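# Will it do the ironing yet?

My kitchen drawer is a disgrace. You know the one: dead batteries, a birthday candle shaped like a four, takeaway menus from places that shut years ago, and a great slithering heap of plastic cards. Library, gym, the other gym, the shop that gave you a tenth coffee free before it became a phone shop. I've been meaning to sort it since October, and every time I open it I think the same thing, which is that surely a machine ought to be doing this for me by now.

I was promised one, after all! When I was small there was a picture book in our house with a robot in an apron on the cover, carrying a roast chicken. I believed in that chicken. I'm now a grown woman with a mortgage and the nearest I've got is a round vacuum cleaner that eats shoelaces and then sulks under the sofa.

So when the editor asked whether I fancied finding out how far off the proper household robot still is, I said yes before she'd got to the bit about the fee. I rang people. I read things I only half understood. And I took two trains and a bus to a workshop called Julumton, where a small team spends its days trying to teach arms to do the sort of fiddly job the rest of us do while on the phone to our mums. 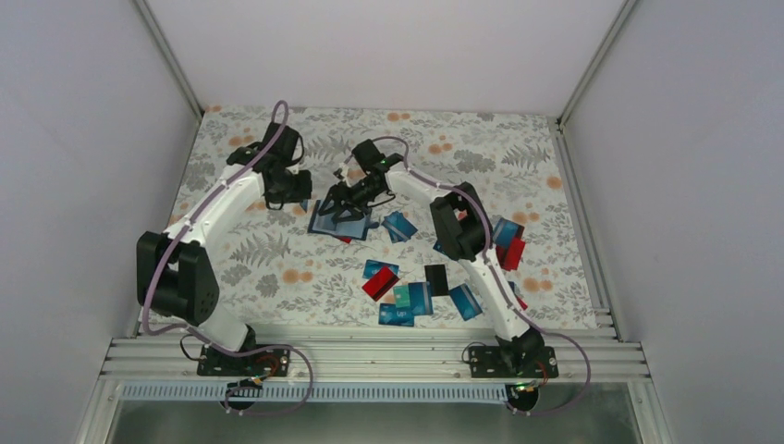
Tidying is harder than building cars, and it took me most of a day to believe that. A car factory is a place where everything has been arranged for the machine's benefit. The door panel turns up in the same spot, at the same angle, all day long, and the arm that fits it hardly needs to know it's a door. Now think about a few blue and red and black cards dropped on a flowery mat, some in a pile, some on their own, one tipped up at an angle. A toddler could have a go at that. For a pair of robot arms, every one of those cards is a separate little puzzle about where the edge is and how on earth you get a finger under it.

Try it yourself. Put a bank card flat on the table and pick it up without sliding it to the edge and without using a fingernail. I tried on the train home with my railcard and the man opposite moved seats.

What we do, without thinking, is cheat. We slide the card, we press one corner so the other lifts, we lick a finger (don't tell my mother). We feel it start to go and squeeze a bit harder. Most robot hands are a pair of hard fingers that open and shut, and a good many of them feel very little. They're looking their way through a job that you and I would do with our eyes on the telly.

I'd gone in expecting somebody to type out clever instructions, but a lot of the teaching these days is done by showing. A person steers the arms through the job, over and over, and the computer hunts for the pattern in it all. For one chore, say picking up cards and standing them in a row, they might want 500 goes before they even begin to see whether anything has stuck. I asked if that got boring. There was a pause, and then I was offered a biscuit.

The encouraging bit is how much better it's got. The team keeps a wall chart for each chore, and the one for folding tea towels had crept up to 353 decent folds, with a gold star sticker next to the last one. I was shown a clip of two arms folding a towel, and they were slow, gosh they were slow, but they got there, and when a corner flopped over they went back and had another try. I felt oddly proud of them. I also noticed that I fold a towel in the time it took them to find the first hem.

Then I asked to see the same thing done with a different towel, a thick one from the staff loo. Oh dear. We'll say no more about the thick towel.

That's the snag, as far as I can make out. A machine can learn a chore on one table, in one light, with one set of things. Take it to my house, where the light is bad and the towels are all sorts and there's a cat, and you're nearly back at the start. Shops and warehouses sit somewhere in the middle. Hauser, which packs gift boxes for other firms, has had arms putting tissue paper and soaps into cartons for a while now, and the manager I spoke to was pleased with them so long as the soaps were oblong. Round soaps still go down to the far bench, where two women called Jean do them by hand.

Cards, funnily enough, are a shop-floor job too. Somebody has to sort the returned ones, the samples, the membership cards for the club that changed its logo. They're thin and shiny, they cling together, and once they're leaning on one another you can't shift one without the whole lot thinking about going over.
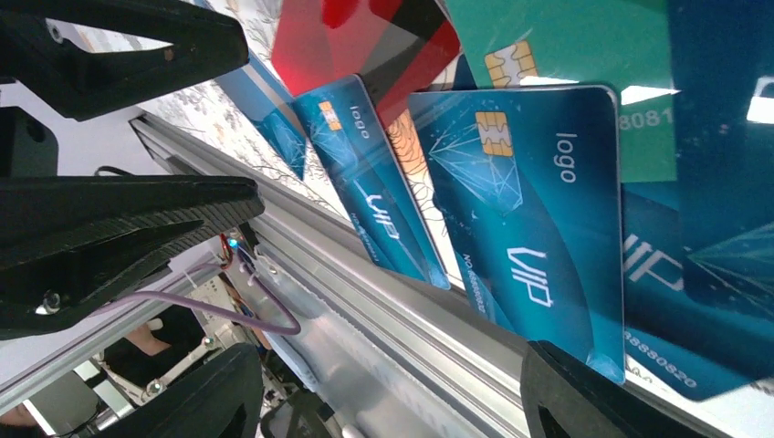
Balthasar Leitner thinks I'm looking at it all the wrong way round. Stop waiting for a machine that does the whole house, he told me over a very crackly line, and ask which single dull job you'd pay to be rid of. In his view the home robot will sneak in sideways, one chore at a time, and we'll be grumbling about it long before we think to be amazed. He'd give it 20 years before anything with arms could be let loose in a stranger's kitchen, and he said "let loose" in a tone that made me want to put the good glasses away.

I found that a bit gloomy, so I tried two of the firms that are selling the dream already. Vamen makes a laundry folder the size of a wardrobe. You clip each garment on at the top and it comes out flat at the bottom, and it's perfectly nice if you have a spare wall and nothing with a hood. By the time I'd clipped on a week of school shirts I could have folded them and had a sit down. Zirklow is more ambitious: one arm on a wheeled stand, meant to load your dishwasher. The young man at the demo had it place a plate, a second plate and a mug. It did them beautifully. I asked about a whisk and he said whisks were on the list.

(I do like that there's a list. I've started picturing it. Whisks, colanders, that curly straw the kids won't throw out.)

What would I pay, then? I've thought about it a lot, mostly while wiping things. If something could come in at night and clear the kitchen, properly clear it, pans and all, I'd find the money somehow. For matching socks I'd go to 100 pounds and not a penny more. For ironing I'd sell the car.

My niece, who's nine, wanted to know if the arms at Julumton had names. They didn't, and she was quite cross with me for not asking whether they'd like some. She's sent a few suggestions along, and I've promised to post them on. Derek is the front runner for the left one.

As for the drawer, I did it on Sunday night with a bin bag and the radio on. I kept the library card and the candle. One of the gyms, I found, is still taking my money every month, so I'll be ringing them in the morning.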